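Notebook, January, after lunch

Picking up the sourdough starter trial where I left it, with apologies to whoever has to read my handwriting off the earlier pages. The Rarwood flour came in at last — a big soft sack of it, smelling faintly of hay — and I fed jar 6 with it at ten past eight. Jar 8 stays on the Flalen wholemeal so that we have something to compare against, and I would be so grateful if people would leave its lid resting loosely on top. It was screwed down tight again this morning and I had a rather lively time opening it!

Weights for the morning mix, before I forget them: 805 g flour, 257 g starter, water as on the inside cover. I held back a splash of the water because the Rarwood seems to drink more slowly than I'm used to, and I'm glad I did, as the dough was slack enough after the first fold. By the third fold it had pulled itself together nicely and had that lovely domed look, with a few fat bubbles under the skin. The smell is milder than the Flalen, more like yoghurt than vinegar, though I have a bit of a cold and wouldn't swear to it.

The Rostami proving baskets are very handsome but they do stick. Rice flour helped, plain flour didn't, and one loaf left a good part of its top behind in the weave. I've brushed them out and stood them on the windowsill to air. Please don't wash them, however tempting it looks.

Oven notes: the back left corner still runs fierce, so I turned both loaves halfway through. The Flutari thermometer and the dial on the door disagree as much as ever, and I've gone with the Flutari, mostly out of fondness. Crust good on both, crumb to be looked at tomorrow once they've cooled properly (I shall be strong).

Also, the tangram is out on the long white table, for anyone who wants something to do with their hands between folds. 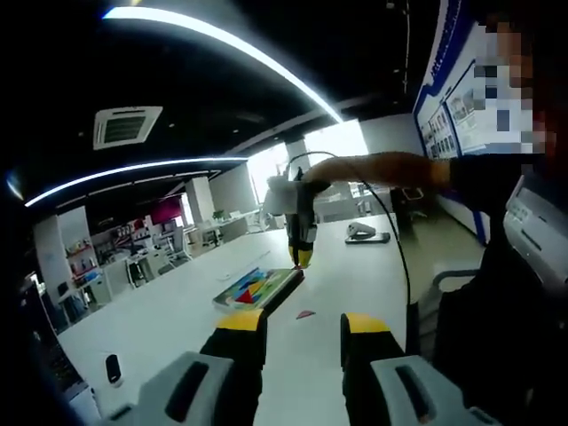 Still to do

Feed both jars before going home. Order more rice flour. Try the Rarwood again with a longer rest before the salt goes in, and write down the kitchen temperature this time, which I forgot to do today.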